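Stories | Essays | Archive | Submit

Foam, Sheet 61

Reading time: 3 minutes
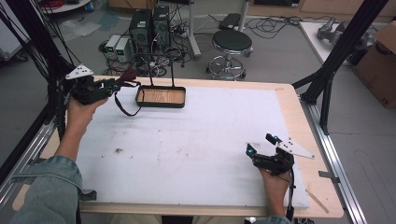
FLONPORT, July

The foam was specified at a meeting Vandana Semwal did not attend. By the time she joined the bench, sixty sheets had been used and discarded, and the sixty-first was taped into the register as current.

The register was a spiral notebook. It had columns for sheet number, date laid, date lifted and condition. Under condition, Yuto Hosoda had written the same word for the first fifty sheets: worn. After that the handwriting changed and the entries got longer. Sheet 54: gouge, far side, length of a thumb. Sheet 57: adhesive residue, did not come off with water. Sheet 60: lifted early at the request of S. Tudose.

Semwal's work was the tray. It was shallow and rectangular, wood, with a dark rim and a lighter base, and it belonged near the back of the table. The black wire frame stood up out of it. Her instructions ran to one page. The tray was to be placed, the frame was to be checked for lean, and any change to the foam was to be entered before the end of the shift.

She checked the frame on her first morning with a plumb line made from thread and a washer. It leaned by less than the thickness of the thread. She wrote that down. There was no column for it, so she used the margin.

"You don't have to do the margin," Hosoda said.

"Where does the lean go?"

"It doesn't go anywhere. If it leans, straighten it."

She straightened it and left the note in.

By the second week the foam had specks. They were dark and scattered, and they did not brush off. She made a map of them on squared paper, one square to the inch, and compared it with the sheet each evening at six. On Monday's map there was a larger spot left of center. She took it for debris and tried it with the corner of a card. It moved a little and then stopped moving. She marked it D1.

Safta Tudose came down at the end of that day to see why the supply order had not been placed. A new sheet was normally ordered when the current one reached 100 hours. Sheet 61 had passed that before Semwal found the purchase form.

"It's still flat," Semwal said.

"It's dirty."

"It's dirty in known positions."

Tudose looked at the maps. There were nine by then, held with a binder clip. She turned through them in order and then again from the back.

"This one has a smudge that the next one doesn't," she said.

"I was leaning on it. That was my sleeve. I corrected it."

"Did you write down that you corrected it?"

"In the margin."

Tudose signed the form and put it in her pocket, where it stayed. She sat on the round stool for some time with her feet on the footring. She had asked for sheet 60 to be lifted early, she said, on account of a mark she could not stop looking at. It had been near the front edge, gray, shaped like nothing in particular. Fionnuala Cronin had worked the bench then. Cronin had made the mark on her last afternoon by setting down a cup.

"Was it entered?" Semwal asked.

"No. Hosoda wrote 'lifted early.' He was being kind."

"Do you want it entered?"

The register was open on the wooden border of the table. A small stick from the tray work lay at the near corner, and Semwal used it to hold the page. Tudose gave the position from memory: four inches in from the front, eleven from the left. She gave the diameter as the diameter of a cup. Semwal asked which cup, and Tudose went upstairs and came back with it, and they measured the base with a steel rule.

The entry for sheet 60 now runs over two lines and into the margin. Sheet 61 has no lift date. The supply form was found in October, in the coat, and a new one was not raised.

Recent stories

The Drania Timetable
Mikia, Before the Bridge
Notes on a Borrowed Ladder
Five Letters to the Water Office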